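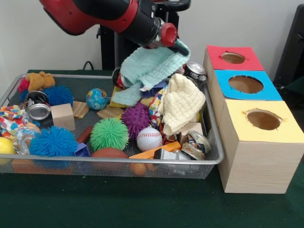 Sorting a Mixed Tray: Software Settings

Remove cloth first. A towel hides whatever is under it, and the planner will treat its folds as solid. Give fabric the highest pick priority in the Taro task file. Lift, move clear of the tray, release, then take a new depth image before planning the next pick.

Mask the mesh. Wire sides return patchy depth. Fit a plane to the rim once and drop all points outside it.

Keep separate grasp profiles:
Cloth: pinch a raised fold, close fully, lift slowly.
Balls: center the grasp, limit force.
Cans: treat as unknown shapes. A crushed can will not match the cylinder model.
Blocks: align the fingers to the long faces.

Clear plastic bottles often vanish from depth. Segment them in the color image and set the pick height by hand.

Add the shape box to the collision map as a fixed object, with 20 mm of padding on all sides.

Cap retries at 9 per object. After that, skip the object and replan from a new image.

Save the random seed with each log. We use 747 for test runs so that a bad plan can be replayed.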